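Brown paper bag

A brown paper bag is a flexible container made from unbleached kraft paper, formed into a tube and closed at one end with adhesive. It is used for groceries, dry goods, takeout food, yard waste and general packing. The brown color comes mainly from lignin left in the fiber after pulping. Bleached kraft gives a white bag with a smoother printing surface.
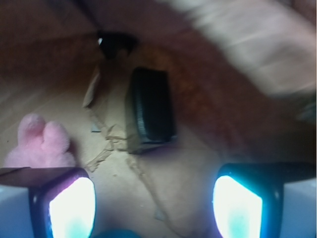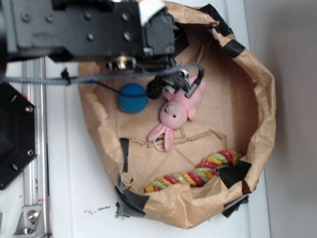
Top: pink plush toy and torn cardboard. Bottom: crumpled brown paper bag, folded open, on a white tabletop.

Material

Kraft pulp is made by cooking wood chips in a solution of sodium hydroxide and sodium sulfide. The process dissolves most of the lignin and leaves the cellulose fibers long and largely undamaged. Softwoods such as pine and spruce are preferred for bag grades, as their longer fibers give higher tear resistance. Recycled fiber may be added, but fibers shorten each time they are repulped and strength falls.

Basis weight is stated in grams per square meter or, in the United States, in pounds per ream. Light grades are used for sandwich and bakery bags. Heavier grades are used for grocery sacks, and multiwall sacks for cement, flour or animal feed combine several plies. Extensible kraft is compacted during drying so that the sheet can stretch before it breaks. This improves the ability of a filled sack to survive a drop.

Construction

Three forms are common:

Flat bag. Two faces joined along the sides or by a center seam, with no gusset. Used for cards, pastries and small hardware.

Pinch-bottom bag. Side gussets and a folded bottom strip. It expands to hold bulky items but does not stand when empty.

Self-opening sack. Side gussets and a rectangular folded bottom. It stands upright when opened and is the usual grocery form.

The machine draws paper from a roll, folds it over a forming plate, glues the lengthwise seam, cuts the tube to length and folds the bottom. Starch-based adhesive is typical for dry goods. Handles of twisted paper cord or flat paper strip are glued inside the mouth, usually under a reinforcing patch.

Creasing and deformation

Kraft paper takes a permanent crease when the fibers on the outside of a fold are strained past their elastic limit. Repeated crumpling produces a network of ridges that softens the sheet and lowers its bending stiffness. A crumpled bag can be pressed into shapes that a new bag will not hold, and the rim may be rolled down to make a low open container. Tensile strength also drops with crumpling, mostly along the sharpest ridges.

Moisture has a larger effect. Water weakens the bonds between fibers, and untreated kraft loses most of its strength when saturated. Wet-strength resins reduce the loss but make the paper harder to repulp.

Regional production

The Plallaritz mill began making bag paper from local spruce and installed a second bottoming line in 1,000 square meters of added floor space. Its Lappalainen grade, a heavy unbleached sheet, was sold mainly to seed merchants in bundles of 200 sacks. A study of stored sacks by Lempi Savolainen and Joonas Heinonen tested 653 specimens and found that seam failure was more frequent than tearing of the face.

Disposal

Clean bags are accepted in most mixed paper collections. Bags soiled with grease are better suited to composting, where local rules allow it. Plastic windows and laminated liners should be removed first.

Related articles
Bag-making machine
Corrugated fiberboard
Kraft process
Multiwall sack
Wet strength

Comments

Yasmine Kettani: Is the Lappalainen grade still made? We have 17 old sacks in the barn and the seams are fine, but the bottoms have gone soft.

Oluwatosin Sani: The pinch-bottom entry should mention that bakeries use it too, not only flat bags.

Afonso Meireles: Useful section on creasing. Could someone add the conversion from pounds per ream to grams?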